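Packing dry food for the Holby parcel round
Student project report
Ea Baldursdóttir and Bjartur Bach
Supervisor: Brynhildur Kárason
Jul 31, 2025

Background

The parcel round in Holby gives out bags of dry food to students who stay in the halls over the summer. The bags are packed by hand at a table from baskets and boxes of donated stock. In April we were asked to look at how the bags are packed and whether the order of packing could be made simpler for new helpers.

Our report covers one type of food only: instant noodles and other flat, light packets. Tins and jars were studied by Valdemar Thoroddsen in a separate report.

Method

We worked at one table and used thin plastic shopping bags with two handles. Stock was kept in plastic baskets with open tops. We tried 2 ways of working. In the first, the bag lay flat and packets were slid in from the side. In the second, the bag was opened and stood up before anything went in, and packets were lowered from above.

Each way was used for a full afternoon. Around 300 packets were handled in all, and 20 bags were filled each way. Packets which had split were set aside and written down by brand and flavour.

With the standing bag, both handles were kept outside the mouth. A thin bag folds in on itself easily, and a handle that falls inside gets buried under the food.
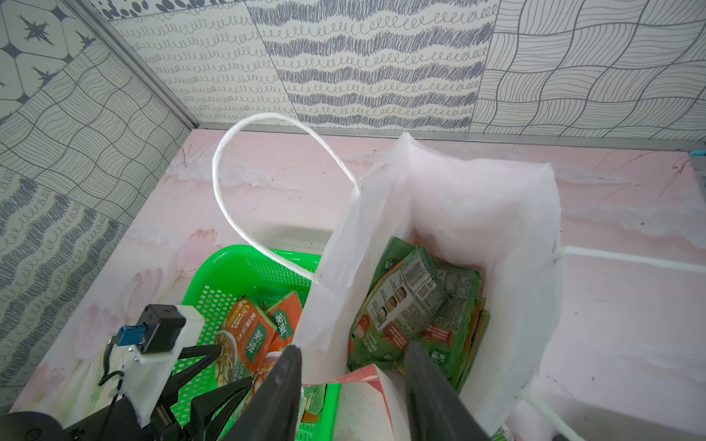

Do the packets need to be laid in neat rows?
We found that a loose pile was good enough for noodles. The packets are light, they settle when the bag is lifted, and straightening them took longer than putting them in.

The basket stood close beside the bag, on the left. Ingvar Kjærgaard, who is left-handed, moved it to the right and had no trouble with the change.

Results

The standing bag was quicker for everyone who tried it. It was also easier to see what had already gone in, so fewer bags were emptied and checked again. With the flat bag, packets caught on the plastic and 9 bags tore near the handle. No bags tore in the second afternoon.

Split packets were rare in both cases and we could not link them to the way of packing. Most had come out of the delivery box already damaged.

One problem remained. The first packet put into a standing bag often tipped it over - the bag only stayed up well once there was some weight in the bottom. Bjartur held the back of the bag with one hand until a few packets were in.

Suggestions

Open the bag fully and stand it next to the basket.
Keep both handles outside.
Put the first packets in flat, then add the rest without sorting them.
Leave paper packages until last, as they crease under the noodles.

We did not test paper bags or the larger carriers from Hafstein. Brynhildur has asked next term's group to try both.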